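Hunberg two-arm cell: what you get and what we think of it

Several readers have asked about the small two-arm robot cell that Hunberg began selling in August, so we arranged to spend time with one at the Indport shop. Amos Crenshaw set it up and Sunita Boateng ran most of the work on it. These are our notes.

The cell is sold as a kit. You get two light arms with parallel-jaw grippers, a front mounting bar, a gridded mat, the wall panels with their corner posts, and a camera bracket for each gripper. The controller boards come loose and you mount them yourself. You also have to supply a computer and a sturdy bench. The kit weighs 105 pounds in its crates, so plan on two people for the unpacking.

Hunberg's price is $2,372 without the software plan. The plan is extra and is billed yearly. You can run the arms without it, but you lose the recording tools, and for most buyers those are the main reason to look at this kit in the first place.

Assembly took Amos most of a day. The manual is 37 pages long and the wiring section is the weak part. It shows the left arm only and tells you to do the same on the right, which does not work for the cable that runs over the wrist motor. Leave more slack there than you think you need. The slotted clips on the white links hold the cables well once they are in.

We used kitchen items for the handling work, mainly cups and mugs in a wire dish rack. The thin wires are hard for cheap depth sensing, and a mug on its side asks for a different grip than a cup standing up.

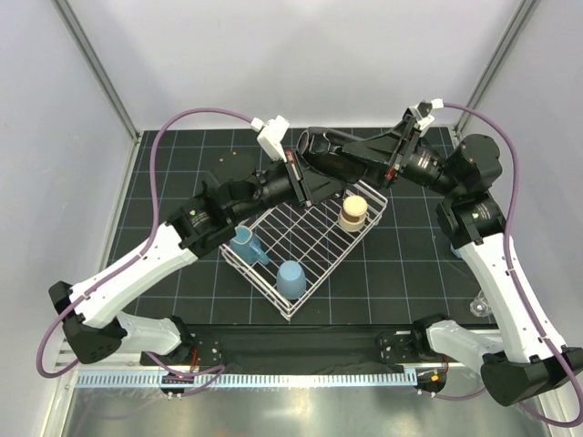

Page last changed: January 2018

The two grippers can work very close together, as they do over the corner of the rack. Both arms mount at the front, so they share the middle of the mat and you have to plan who goes first. The software has a setting that keeps a minimum gap between the arms. Sunita turned it down one step from the default and left it there.

Clear glass was the hardest thing we tried. The arms reached it fine, but the software often placed it an inch or so off. Solid-colored cups gave much less trouble. Hunberg told us an update is planned and gave no date.

The grippers are rated for around 2,000 hours before the jaws need service. We did not run them long enough to check that. Spare jaws are stocked by Pettigrew in Mustdale, who also rent the full cell by the month.

Our view is that the kit is good value for a school or a small lab that has someone handy with wiring. For a packing line it is too slow. Readers who want to try it before buying can write to Oranuch Hemmin at the Indport shop and ask for a bench slot.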